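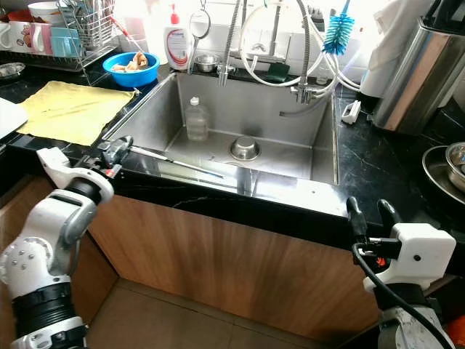
Stainless steel sink in a black marble countertop, wooden cabinet below.

How to Collate an Old Book at Home

Collating is just checking that a book has every leaf it was born with, and I love it. You get to turn every page of something old, slowly, with an excuse! I learned it from Renu Bansal when I was pricing stock for a shop in Totness, and I still do it the way she showed me.

What you need
A clean table with good light
A soft pencil and paper (no pens anywhere near the book)
Two foam wedges or rolled towels to hold the covers
A published description of the same edition, if one exists

Wash your hands with plain soap and dry them completely. Skip the cotton gloves for paper. They make your fingertips clumsy and you'll tear something.

Step 1. Find the signatures
Look at the bottom margin of the first few pages of text. You should see small letters: A, then A2, A3, then later B, and so on. These told the binder how to fold and order the sheets. Early printers mostly used a 23-letter alphabet, so don't panic when you find I but no J, or when U and W never turn up.

Step 2. Work out the gathering
Count the leaves (leaves, mind you, so a front and back together make one) from the first A to the first B. In a quarto it's often 4, in an octavo often 8. Write it down like this: A4 B4 C4. If every gathering matches, shorten it to A-C4.

Step 3. Turn every leaf
Go through to the end and tick off each gathering. Signatures usually appear only on the first few leaves of each one, so the later leaves will be blank at the foot. Keep an eye on the catchword too, the lone word at the bottom right that should match the first word overleaf. When it doesn't match, slow down. You may have a missing leaf, or only a printer's slip, and either one is fun to chase.

Step 4. Check the page numbers last
Printers got these wrong all the time. My own copy of a sermon collection jumps from 40 to 300 with nothing gone!

Step 5. Compare
Set your formula beside the published one. Blank leaves at the front and back count, and they're the ones most often lost. Note any difference in pencil on your sheet, with the signature, for example "lacks C4, blank."

A slim quarto takes me an evening. Start with one of those before you try a folio.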